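3.2 Sorting mixed leftovers

I'll admit I went into the Prilta sorting study expecting size to matter most. We pulled over 200 small items out of household junk drawers and spread them across metal bins.
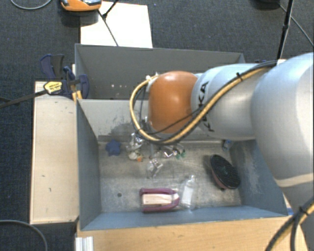

Clear packaging gave our sorters the most grief – they took it for trash and skipped it. Crumpled clear plastic like the two pieces in Figure 2 catches the light, but a dark blue star shape is much easier to name. I gave each sorter 60 seconds per bin.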